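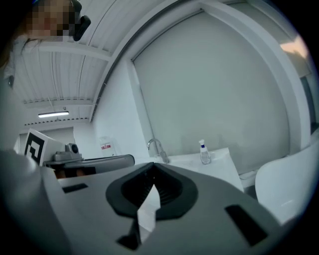
Équipe Apprentissage par démonstration, groupe Zendik, site de Skostwood

3. Collecte des démonstrations

3.1. Ce que l'on enregistre

La littérature sur la collecte par pince tenue à la main présente souvent la méthode comme un raccourci : pas de téléopération, pas de bras immobilisé, des trajectoires naturelles, un coût faible par exemple. Nous avons voulu vérifier ce que valent ces arguments une fois le matériel sorti de son étui, et nos conclusions sont plus réservées que celles que l'on trouve d'ordinaire.

Figure 1. Vue prise depuis la pince tenue à la main, orientée vers le haut. À gauche, un second dispositif posé sur un rebord, avec son module caméra et son marqueur de référence blanc à motif noir. À droite, l'évier et son robinet à col de cygne.

La figure 1 illustre le premier problème. Le corps gris de la pince occupe la moitié inférieure du champ, et une bonne part du reste revient au plafond. Or un plafond à nervures parallèles offre à l'estimateur de pose une texture répétitive, dont on sait qu'elle favorise les mauvais appariements. La courbure introduite par l'optique est forte : le contour du grand panneau mural dessine un arc prononcé. Les modèles de distorsion usuels la corrigent au centre ; en périphérie, nous n'avons pas trouvé de réglage satisfaisant.

3.2. Protocole

Les séances ont eu lieu en avril, dans un local équipé d'un point d'eau. Chaque opérateur recevait une consigne d'une phrase et restait libre de sa vitesse et de son trajet. Nous avons conservé tous les épisodes, y compris les hésitations et les reprises, avant tout filtrage. Le corpus brut compte 352 épisodes.

Le filtrage automatique fourni avec la chaîne Truvside en a rejeté 138, presque toujours pour perte de suivi. Une relecture manuelle de ces rejets nous a conduits à en réintégrer 41, dont la trajectoire était parfaitement exploitable. Restent 255 épisodes. Que le critère de rejet se trompe dans une telle proportion devrait inquiéter quiconque publie un taux de réussite calculé après filtrage, et il est regrettable que ce chiffre soit si rarement donné.

3.3. Diversité réelle et diversité supposée

On affirme volontiers que la pince portable permet de recueillir des exemples « dans la nature ». Dans les faits, les opérateurs reviennent aux mêmes endroits. Un plan de travail dégagé, un évier, un rebord à hauteur de hanche : les gestes s'y concentrent parce qu'ils y sont commodes. Le nombre d'épisodes augmente, la couverture de l'espace des situations beaucoup moins. Nous avons comparé une politique entraînée sur la totalité des épisodes retenus à une autre entraînée sur 80 d'entre eux, choisis pour l'écart entre leurs positions de départ. Sur nos tâches, la seconde n'est pas moins bonne. Ce résultat ne prouve pas que le volume soit inutile ; il montre que le volume seul, tel qu'on le rapporte, renseigne mal.

La présence de personnes dans le champ pose une autre difficulté. Les visages sont pixélisés dans les données que nous conservons, ce qui est indispensable, mais les blocs uniformes ainsi créés modifient l'image sur des zones parfois étendues. Nous ignorons si l'encodeur visuel apprend à s'en servir comme indice. Le test d'occultation proposé par Stöcker ne permet pas de trancher, car il remplace les zones masquées par un gris constant qui soulève la même question.

3.4. Limites

Un seul local, un seul modèle de pince, des opérateurs déjà familiers du dispositif : rien de cela n'autorise une conclusion générale. Nous n'avons pas mesuré l'effet de la fatigue en fin de séance, et l'étalonnage n'a été refait qu'entre les séances. Les écarts de pose relevés dans la section suivante doivent être lus avec cette réserve.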